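**Ticket 935: grasp planner hovers over thin tools and never commits**

Project: Wesska (kitchen sim, tool pick-up tasks)
Component: grasp planner, with a side trip into perception
Opened: April 2026
Owner: Gil-soo Baek
Status: fix merged, one follow-up open

**Report**

Since the March merge of the new planner, the arm stalls above any flat tool lying on a counter. Boxes, mugs and bottles are fine. Spatulas and screwdrivers are not. The arm moves to its pre-grasp pose, opens the gripper, then sits there until the episode times out at 600 steps. No error is raised and the planner reports `READY` the whole time, so the dashboards look perfectly healthy. Sneaky one!

Steps to reproduce:

1. Load the marble kitchen layout with the default seed.
2. Set the target to `spatula`.
3. Run with `planner=heo` and watch the wrist height. It drops, levels off and stays put. 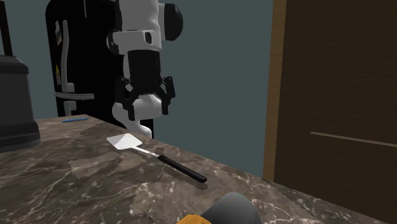
With `planner=legacy` the same seed finishes, so the layout and the physics settings are off the hook. I also swapped the countertop texture for plain grey in case the veining was upsetting the segmentation. No change at all, and the mask for the spatula was lovely in both runs - blade, shank and handle all in one piece.

**First idea (wrong, but useful)**

I suspected the depth filter. It throws away points too close to the support plane, and a spatula blade barely rises above the plane. I dumped the filtered cloud and the blade was indeed thinned out, but the handle had plenty of points left, easily enough to plan on. Turning the filter off made the cloud noisier and the arm still hovered.

What this did give me is a much better debug view. You can now press `g` in the viewer to cycle through every grasp candidate, coloured by score, with the rejected ones shown as outlines. I've wanted this for ages and it took less than an afternoon. Please try it!

**Second idea (right)**

With the candidate view on, the problem jumped out. Heo was sampling 100 grasps per cycle, scoring them sensibly, and then rejecting every top-down grasp on the handle at the collision check. The fingertips were being tested against the counter with the padding meant for the whole arm. On a tall object the padding never matters. On a thin one, any grasp low enough to close on the handle counts as a crash.

The state machine then made it worse. An empty list of grasps was treated as "keep the last pose and ask again", so it asked again, for ever, very politely.

Changes:

- Finger links have their own padding value, `finger_pad`, and no longer inherit `arm_pad`.
- An empty candidate list now raises `NO_FEASIBLE_GRASP` after 4 cycles.
- The rejection reason is written to the log next to each candidate.
- The Altell bridge passes the new status through, so it appears in the run summary.

```
planner: heo
collision:
 arm_pad: default
 finger_pad: 0.0
support_contact: allow_fingers
```

`support_contact` was already in the code, sitting unused behind a flag. Thank you to whoever wrote it, it works beautifully.

**Re-test**

I moved over to the island layout for the second round, as the Akcombe team use it for their screwdriver task and they were the other group seeing stalls. The planner picks handle grasps first now, which is what you'd hope for with a long thin blade, and the motion down to the counter is smooth, with none of the little shivers we used to get from replanning.

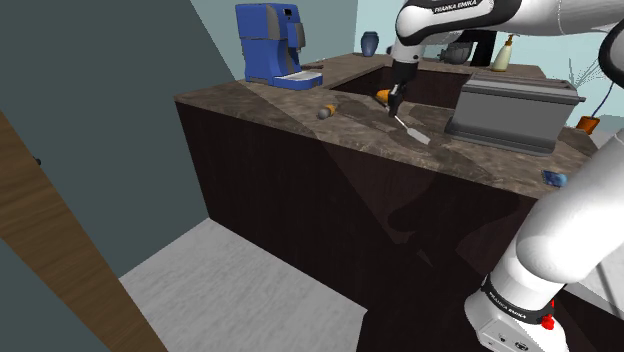
The collision log is much nicer to read too. Arm links still keep their full distance from the toaster and the soap bottle, so the looser padding hasn't leaked anywhere it shouldn't. I checked that by printing the padding per link at start-up, and I've left the print in at debug level.

**Still open**

Once a tool is held, its shape gets attached to the wrist as a single box. For a screwdriver the box is far too fat near the tip, and the planner complains about counter contact when the blade is brought down low. I'd like to attach the real mesh, or at least two boxes, one for the handle and one for the blade. Moved to its own ticket so this one can close.

If you pull the fix, clear your cached planner configs first. Old ones don't have `finger_pad` and will quietly fall back to the arm value, and you'll be right back to hovering. Akcombe folks, could you run your full screwdriver set on the new build and attach the rejection logs here? I'm really keen to see them.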